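Book Sorters and Packers Wanted, January Start

Skeren Secondhand is hiring! We buy, sort and resell used books, and after a very full fall we need more people at the Tanley sorting room. If you're the kind of person who can't walk past a shelf without straightening it (or reading half the back covers), please keep going.

The job

Books reach us in boxes from house clearances, library sales and people who simply ran out of wall. On a busy day we take in 300 of them. You'll open the boxes, pick up each book, look it over front and back, check the spine and the page edges, and decide which of our grades it belongs in. Then it goes to a shelf, to the packing bench, or to the Plinlow pallet, where we send titles we already have too many of.

Most of what we handle is paperback fiction, and the mix is wonderful. A shift can take you from crime series to cookbooks to literary novels you'd been meaning to read for years. You'll learn to spot a book club edition quickly, and you'll find out how many ways there are to misshelve a title that starts with "A." Ours go by author, always, and then by the first main word of the title.
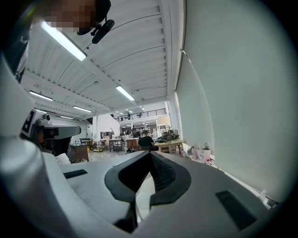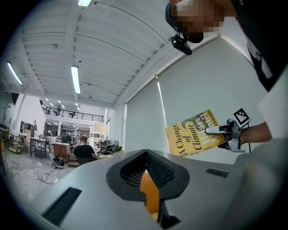
Packing is the other half of the work. Each order gets checked against its slip, wrapped in paper, and boxed snugly enough that the corners can't travel. Orders with several books take a bit of thought, and we have people here who treat them like a puzzle and would happily do nothing else. You'll switch between sorting and packing during the day so your hands and eyes get a change.

Hours and pay

Shifts are four hours, mornings or afternoons, and you can ask for anywhere from three to five a week. Pay is $22 an hour from day one, training included. There's a paid break in the middle of every shift, and staff can take home 2 books a week from the general stock. Yes, you may save up your picks for a boxed set. People do.

What we're looking for

You don't need bookstore experience. We'd love you to have:
- patience for small details, such as a loose page or a name written inside the cover
- a good grip on the alphabet, including the tricky parts in the middle
- comfort with standing for most of a shift and lifting boxes up to 30 pounds
- a friendly way of working next to other people

Reading widely helps, but we've had terrific sorters who mostly read car magazines. If you know your way around older paperbacks, or you read in a second language, tell us. We have a whole bay of Spanish and Finnish titles from the Vainio collection waiting for someone who can make sense of it.

Where we are

The sorting room is at 46 Tanley Road, around the back, through the green door. There is free parking along the fence and a bus stop across the street. The entrance is step-free, and we can set up a seated sorting spot for anyone who'd like one.

How to apply

Drop a note and your phone number in the box by the green door, or use the form on our jobs page. A resume is fine but a few lines are plenty. Tell us which shifts would suit you, when in January you could start, and the last book you pressed on a friend. We do read that part!

If it looks like a match, we'll invite you for a paid trial shift so you can try both benches and meet everyone before making up your mind.

Posted November 17, 2025. Open until all the spots are filled.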